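Section 2 — Gripper fingers and cables, two-arm cell

By Lilibeth Quiambao, for the Usetti bench cell. Rev 2025-07-09, replaces the April sheet.

CAUTION: E-stop in before hands go past the curtain. Both arms. Wait 30 seconds for the drives to settle.

1. Jog both arms up to the park height. Grippers clear of the table, nothing in the fingers.
2. Look at the cable loops at each gripper. Slack is fine — pinched is not.
3. Check finger faces for grit. Dry cloth only, no solvent.
4. Close fingers slow. Gap should be thin and even top to bottom. If its wider at the tips, go to step 7.
5. Open Branico, pull up each wrist view. Both fingers should show, plus the table behind them.
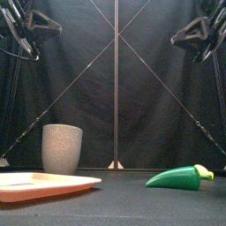
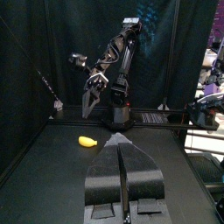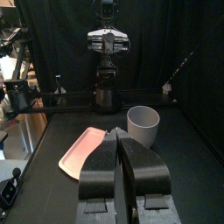
Table props stay out for these checks, arms stay clear of them.

6. Wrist view shifted from last time? Snug the camera mount, then redo step 5.
7. Loosen the finger screws, 2 turns max. Push finger square to the bracket, retighten by hand. Dont use the driver from the Lacson kit, it strips them.
8. Run the Gravel routine, 30 open/close cycles per gripper. Stop on any clicking.

NOTE: Wires behind the table are not a cable route. Keep arm cables off them.

Log it
Arm side, finger set, cycles done, initials. New fingers get a second check after the first shift.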